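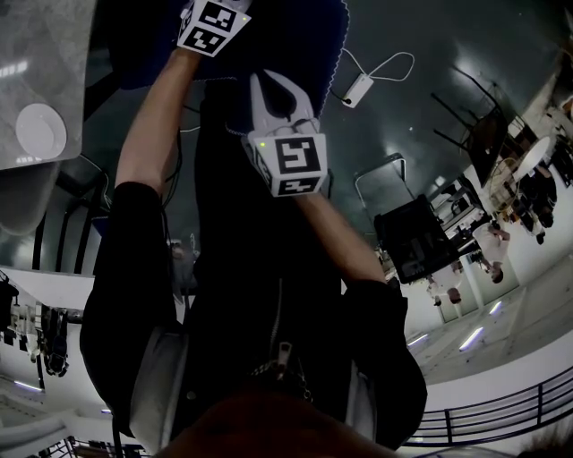 Hand-held grippers in use, one in each hand. Each carries a white marker cube.

Branov Grippers - Frequently Asked Questions

What comes in the kit?
Two grippers, two marker cubes, a charger and a carry case. The head mount is sold separately by Joubert.

Do I need a robot to use it?
No. You record the task by hand and export the files later. The Stuvov software reads them without conversion.

How long does a charge last?
Up to 3 hours with both grippers recording. Leave them on the charger overnight before a full day of work.

Can I clean the marker cubes?
Yes, with a dry cloth. Don't use solvent, as it dulls the printed pattern. Replacement cubes are sold in pairs.

How many recordings can I store?
Up to 1000 on the standard card. Older clips are not overwritten - you'll get a warning and recording stops.

Can I hire a kit before buying?
Yes. The minimum hire is 7 days, and the hire fee comes off the price if you purchase within 2 months.

Where do I send repairs?
To our Famedberg service centre. Fill in the online form first and put the job number on the parcel.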